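3.2　保管室における仮置きと容器の使い方

前節では品目台帳の記載をもとに、Pollusdenの保管室に置かれる物品を形状と荷姿によって分類した。本節では、分類した物品が室内のどこに、どのような状態で置かれるかを述べる。対象は棚、床に置かれた容器、およびコンベヤ台の周辺である。出入口の外側の通路は、隣接する区画の物品が混在するため対象から除いた。

台帳に記載のある590件のうち、棚番号まで指定されているのは箱入りの品目に限られる。箱に入っていない成形部材や小物には棚番号がなく、「左棚上」「左棚中」といった大まかな指定があるか、あるいは指定そのものがない。Rahmanは予備調査の報告のなかで、こうした物品を「住所のない物」と呼んだ。本稿ではこれを未定位品と呼び、棚番号をもつ物品を定位品と呼ぶ。両者の区別は台帳上のものであり、物品の大きさや重さとは関係しない。

保管室の棚はいずれも棚板が黄色、支柱が黒の金属製で、支柱のあいだに黒い筋交いが入る。筋交いのある側からは奥の物品が見えにくく、出し入れは開いた側に偏る。Myklebustが以前にEmenenの部品庫で行った調査では、筋交いのある面に沿って置かれた物品は棚卸しの際に見落とされやすいとされた。Pollusdenでも同じ傾向を予想し、記録用紙には棚段のほかに「開放側」「筋交い側」の欄を設けた。

記録の単位は一つの面とした。棚板一枚、容器の内側、容器の蓋の上、コンベヤ台の上面がそれぞれ一つの面にあたる。容器の蓋の上を独立した面として扱うことにしたのは予備調査の後である。当初の用紙では蓋の上の物品を容器の内容物に含めていたが、容器を開ける際にはまず蓋の上の物を移さなければならず、内容物とは取り出しの手順が異なる。同様に、容器の中で箱の上に載せられた物品も、箱そのものとは分けて記入した。

未定位品が最も多く記録されたのは、左側の棚の上段と、そのすぐ下の段である。上段には黒い長円形の部材が間隔をあけて寝かせてあり、下の段には灰色の小さな円い部品が散らばった状態で置かれていた（図3a）。円い部品の近くには黒い角形の小物も見られる。棚の脇の床に置かれた半透明の容器には、テープ留めした面を上に向けて段ボール箱が収められている。

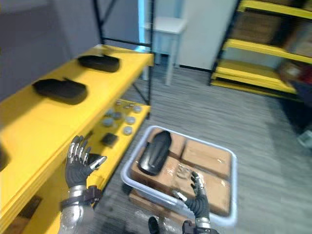 小物を棚板に直に置く方法には利点と欠点がある。仕切りや小皿を使わないため、どの向きからでも手に取れ、数も一目で確かめられる。一方で置き場所の境界がはっきりせず、別の小物が加わったときに混ざりやすい。聞き取りでは、円い部品を浅い皿にまとめるべきだという意見と、皿に入れると底の一枚が取りにくくなるという意見が出た。どちらの意見も実際の取り出し回数にもとづくものではなかったため、本節では優劣を論じない。

長円形の部材については事情が異なる。縁のある扁平な形であり、重ねると下の部材の向きがわからなくなる。台帳には重ね置きを禁じる記載はないが、聞き取りに応じた者は全員、重ねずに並べると答えた。棚の上段が空いていればそこに並べ、空きがなければ近くの平らな面を使うという。平らな面として挙げられたのは、箱の上、容器の蓋の上、コンベヤ台の端であった。このうちコンベヤ台の端は搬送の開始時に空ける必要があり、一時的な置き場としても避けるよう掲示が出ている。ただし掲示は入口側の壁にあり、台の側からは読めない。

容器の蓋が仮置きの面になることは、室内の高さの構成からも説明できる。床に直に置いた容器の蓋は低く、物を載せるには腰をかがめなければならない。容器を段ボール箱の上に載せると蓋の位置が上がり、棚の下段に近い高さの面ができる。室の中央付近に置かれた透明な容器はこの形をとっており、低い段ボール箱を台にして、白い蓋の上に平たい段ボールを敷き、その左右に長円形の部材が並べられていた（図3b）。左の棚の中段には濃い灰色の小さな角形のブロックがあり、奥のほうには光沢のある小物が集まっている。右側はコンベヤ台、奥の壁際は箱を積んだもう一つの棚である。
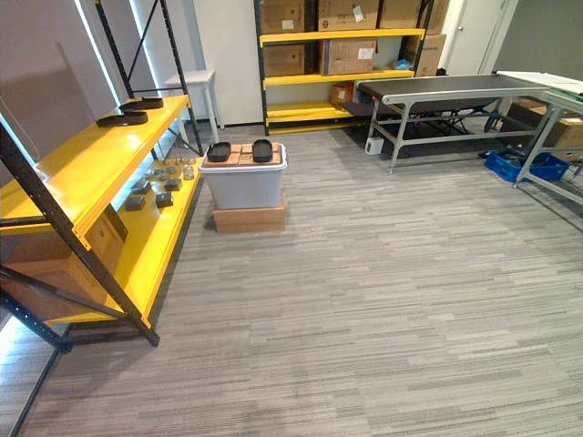

蓋と部材のあいだに敷く段ボールには、緩衝と滑り止めの両方の役割があると聞き取りでは説明された。ただし専用に切った敷板を用意しているわけではなく、開いた箱の折り返しをそのまま使うことが多い。折り目のついた段ボールは中央が浮きやすい。敷物の平らさについては記録用紙に欄がなく、備考に書かれたものだけを拾った。備考の書き方は記入者によって差が大きく、集計には用いていない。

容器そのものの使い方にも触れておく。台帳では容器を171として管理しているが、この数には貸出し中のものと、蓋だけが残っているものが含まれる。蓋と本体は別々に保管されることがあり、どの蓋がどの本体に合うかは縁の形で判断する。Troltanceの容器規格を使う部屋では蓋と本体に共通の記号を付けるが、Pollusdenにはその習慣がない。記号のない部屋では、蓋をせずに使う容器が増えると予想される。

蓋のない容器では、内容物の最上部がそのまま次の面になる。この場合、箱の大きさがそろっているかどうかが問題になる。高さの異なる箱を並べると上に段差ができ、扁平な部材を載せたときに傾く。図3cの容器には、大きさの近い段ボール箱が底の全体にわたって詰められ、その上に長円形の黒い部材が左右に分けて置かれている。部材は縁が立ち上がり、中央に長い溝をもつ。右側の部材は「SF」の表示がある箱に一部かかっている。
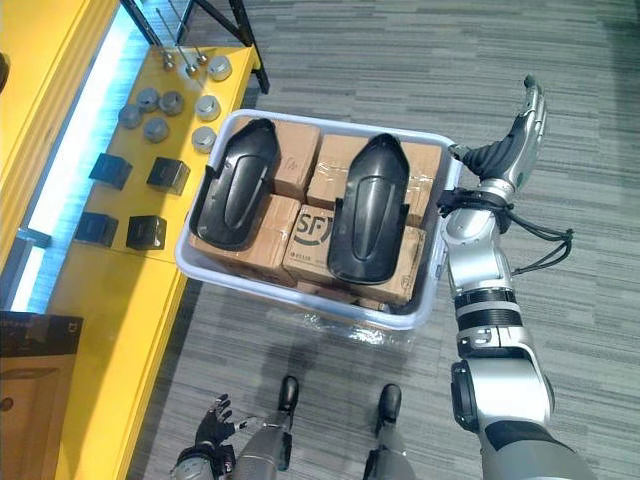
このような積み方を、本稿では上載せと呼ぶ。上載せには、棚に戻す物と箱入りの物を一度に移せるという便利さがある。難点は箱の表示が隠れることである。箱の側面に表示があっても、容器の中で隣の箱と接していれば読むことはできず、上面の表示だけが手がかりになる。上面に部材を載せれば、その手がかりも部分的に失われる。Myklebustの部品庫調査では、表示を避けて物を載せる者と、気にせず載せる者の両方がいたと報告されている。Pollusdenの聞き取りでも答えは分かれた。

上載せの記録にあたっては、載せた物品と下の箱との対応も記入した。後で集計したところ、対応には規則性が見られなかった。長円形の部材が特定の箱の付属品として扱われているのであれば、同じ箱の上に繰り返し記録されるはずである。実際には、箱の中身にかかわらず空いた上面が使われていた。台帳にも両者の関係を示す記載はない。したがって上載せは、ここでは収納の関係を示すものとはみなさず、置き場の不足に応じた仮置きの一種として扱う。

仮置きの期間については十分な記録がない。記録は13回の巡回で得たもので、巡回と巡回のあいだに物品が一度移されて元に戻った場合、それを知る方法がなかった。同じ面に同じ種類の物品が続けて記録された例は25あったが、同一の個体であったかどうかは確かめていない。長円形の部材には個体番号がなく、外見での区別も難しい。Bhatiaの保管室では部材の裏面に番号札を貼る試みが四月に始まっており、その記録が使えるようになれば、期間についても比較ができる。

箱の置き方についてもう一点補う。棚の最下段には大きな段ボール箱が置かれることがあり、筋交いと上の棚板に遮られて上面が使えない。大きな箱は見かけの上では広い平面をもつが、棚の最下段に入れた時点で仮置きの面としては数えられなくなる。反対に、小さな箱でも床の開けた場所にあれば、容器の台や仮置きの面として使われる。面として使えるかどうかは、箱の大きさよりも、上の空間と近づける方向によって決まっていた。記録用紙の初版にはこの区別がなく、最下段の箱の上面も「空き」と記入されていたため、該当する記入は集計の前に除いた。

以上の記録から、未定位品の置き場所を、棚板、蓋の上、箱の上（上載せ）、コンベヤ台の端、その他に区分した。床に直に置かれた未定位品は「その他」に含める。次節では、この区分ごとに取り出しに必要な手順を書き出し、手順の数と探索に要した時間との関係を検討する。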